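**Trilevach, Mar 1, 2022** – Toast, mostly. That's what the robot people at Henao have been doing all winter, in a kitchen above their own offices, and this morning they put a number on it. 1003 recorded runs, all done by a person steering an arm by hand, all headed for a learning system the company calls Floltbridge.

No bread though. The slices are wooden blocks. Real bread was tried early on and dropped crumbs into everything, the team says, and it changes through the day, so a slice from the morning isn't the same slice by four in the afternoon.

We got up there just before lunch. Shoes off at the door, coats in a pile, no talking while a run is recording. The operator sits with her back to the window and moves a pair of handles, and the arm follows. When she's done she taps a pedal, somebody resets the counter, she goes again.

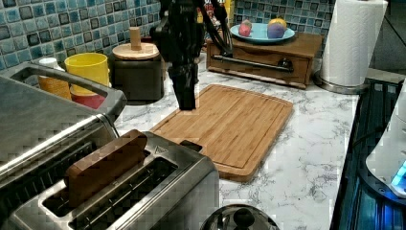 *The arm over the cutting board, with a wooden slice standing in the toaster. Photo from the Henao kitchen in Trilevach.*

A run is short. Slice goes from board to toaster, or toaster to board, or from the toaster to a plate. Sometimes it's just the lever. Each one gets a line of plain text typed in after, "put the bread in the back slot" or the like, and the system is supposed to learn what the words have to do with the movement. There's a style sheet for the sentences, taped up by the light switch. It's been crossed out and rewritten a lot.

Dayana Ospina heads the collection side. She has a background in physical therapy, of all things, and came over to Henao to teach operators how to sit at the rig without wrecking their shoulders. Then she started noticing that the runs recorded by tired people were worse, and started keeping track, and now the whole schedule is hers.

"You can see it in the hands," she told us. "Somebody's been at it too long, they start going straight at things. They don't slow down before they touch. And the system will learn that, it'll learn to hit the toaster, because that's what we showed it."

So the limit is 50 runs per operator per day. After that you're done, go label something. There are 8 operators now, most of them part time, a couple of them students from the technical college across the river.

The arm itself is a Drokon, bought used. Henao wouldn't say what it paid. It has been repainted black and the gripper is their own design. The cables were a problem for a while, they'd catch on things at the back of the counter, and the fix so far is to leave more slack and watch them.

What gets saved from every run: the joint positions, the opening of the gripper, video from the room, and video from a small camera down at the wrist. That last one is the view the team argues about most. It's close, it moves when the arm moves, and it's often a smear. Ospina likes it anyway. She says the room camera tells you what happened, and the wrist tells you why it went wrong.

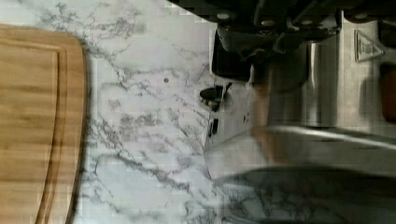

*Wrist camera view, with the edge of the cutting board at left and bare counter beside it. The blur at lower right is the gripper.*

Blurry frames stay in. We asked about that twice. The thinking is that the arm will be seeing blur when it's working on its own, so cutting it out of the training set would be teaching it about a kitchen that doesn't exist. What does get thrown out is anything where the recording streams drift out of step with each other. If the picture is behind the joints by even a little, the run goes in the bin. They lost most of a week to that in the first month, a bad network switch, and none of those runs are in the total.

Failed attempts are kept too, in their own folder. Slice dropped, slice jammed sideways, slice on the floor. Those aren't in the 1003 either. Ospina wouldn't give a number for them, said she'd rather finish sorting first.

There's some grumbling about how narrow it all is. One counter, one toaster, one board. An arm trained in that room could get very good at that room and be lost anywhere else. The engineers don't dispute it. Their answer is a list of changes an operator has to make between runs: turn the board a bit, slide the toaster, move the canister, swap what's on the plate, lights up, lights down. The list is shuffled by a script so people don't fall into habits. Even so they do. Ospina pulled up a chart last month and found one operator's board was at nearly the same angle every time, and it turned out he was lining it up with a vein in the counter pattern without knowing it.

The counter is a headache of its own. Marble pattern, white with gray veins, and it was there when Henao took the lease. Nice to look at. Harder on the software than a plain surface would be, since a vein can look like an edge and an edge can look like a vein. There was talk of covering it with something flat and gray, and that was voted down. People have marble counters, somebody said, and that was the end of teh meeting.

Steel is worse. The sides of the appliances throw back whatever is near them, so a gripper coming in close starts to meet its own reflection. Early versions of the system would stall there. Stop short, hover, back off. The team's approach has been to record more of exactly that part, the last bit of the approach, slow, from different sides, with the light changed.

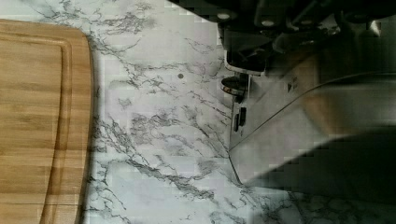 Those close-in passes are dull to record. No slice, no lever, just bring the gripper down next to the metal, hold, lift away. Operators don't love them. They count toward the daily 50 same as any other run, after a complaint in January that they didn't.

What's it for? Depends who you ask. The company line is kitchen help for people who have trouble with their hands, and there's an arrangement with a rehab clinic in town to try it there at some point. No date. The engineers talk more about the method, wheter a small set of careful examples can do what a big sloppy one does. 1003 is small. They know it's small. Groups elsewhere work with far more, and Henao doesn't have the people or the rent money for that.

Results so far are thin, and the company was pretty open about it. The system has been trained on the first part of the set and run on the arm with no operator. It can find the slice. It can usually pick it up. Getting it into a slot is another matter, the slot is narrow and the block is stiff, and if it's tilted it sits on the rim and stays there. No success rates were handed out. We weren't shown a live run either, the arm was booked for recording all day and Ospina didn't want to lose the hours.

Next up is more places. Henao wants 4 kitchens in the set by the end of April. The second is a break room at a furniture importer on the same street, already agreed. The third is an apartment belonging to one of the founders. The fourth isn't settled, and anyone in Trilevach with a counter strong enough to clamp an arm to is invited to write in. They'd need it for two weeks. They'll pay the electric and leave it clean. Plain tile, wood, laminate, whatever you've got – they said they'd take an ugly one over a nice one.

There's also a question over sharing. Part of the set was supposed to be posted for anyone to use, and that's been pushed back while the labels are checked. The typed sentences are the holdup. "Front slot" and "back slot" got used differently by different operators depending on where they pictured themselves standing, and someone has to go through the lot by hand. That job went to the two students. They were at it when we left, headphones on, one reading the line aloud and the other watching the clip and saying yes or no.

Floltbridge is hiring operators, by the way. Part time, mornings or afternoons. No experience with robots asked for. You do need to pass a short tryout at the handles, which we took. Our slice went in crooked and had to be pulled out by hand, and Ospina marked it down for the other folder.

*Kitchen offers and operator applications go to the Henao front desk, second floor, ring twice. The bell sticks.*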